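Sorting the Small Objects: Notes on Clearing a Study

Posted 21 August 2022

The household at Liltimstead has had a study for 16 years, and for most of that period its shelves were not reviewed. In June it was decided that the room should be put in order before the new bookcases were delivered. The present post records how the smaller objects were handled, as several readers of the earlier entry on books and papers have asked for an account.

Books are comparatively simple to sort. They have a size, a subject and an author, and a person may argue for an hour over the order but will arrive at one in the end. Small objects are another matter. A drawer in this house was found to contain a tape measure, three erasers, a packet of sunflower seeds dated 2009 and the instructions for a radio that was given away long ago. No category covers these items, and the author does not propose one.

The procedure adopted was as follows. Each shelf was emptied in full onto a table with a soft covering, so that nothing would be scratched. Objects were then taken in small groups and a decision was made on each group before the next was brought out. It was a rule that no object should go back on the shelf it came from until the whole shelf had been wiped and left to dry. My sister-in-law, Chiyo Maruyama, considered this excessive and said so on two occasions. The rule was kept.

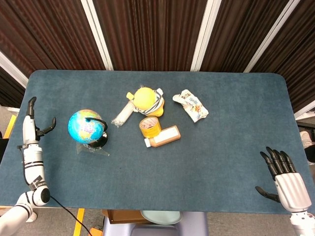 Desk globes deserve a separate remark. A small globe is of limited use for reference, as the names of most countries cannot be printed at that scale, and I had expected to part with ours. On reflection it was retained. It takes up little space, it can be seen from the door, and visiting children go to it first. The borders on an older globe may be out of date, but this has not troubled any visitor so far.

Plush toys were discussed at greater length. The position of this household is that a toy with clothing of its own, such as a scarf or a hat, is to be treated as a complete set and stored together. Scarves that are removed for washing tend to be put in with the winter things and are then lost until December. A yellow duck is permitted on the second shelf. The remaining animals, a bear and two rabbits, have been moved to the guest room, where they were received well by Wakana Hayashi during her stay.

Plastic wrapping proved the largest single source of disorder. Items bought in a roll or a sleeve are often left half in their wrapper for years - the wrapper protects nothing by that stage and collects dust in its folds. It is recommended that clear wrapping be removed at the table and placed directly in a bag kept for the purpose. We filled one bag of 35 liters and part of a second.

The work took about 16 hours over several evenings. The bookcases arrived with one shelf bracket missing, and the supplier has been informed. Until the bracket is sent, the globe stands on the windowsill and the dictionaries remain in the hall.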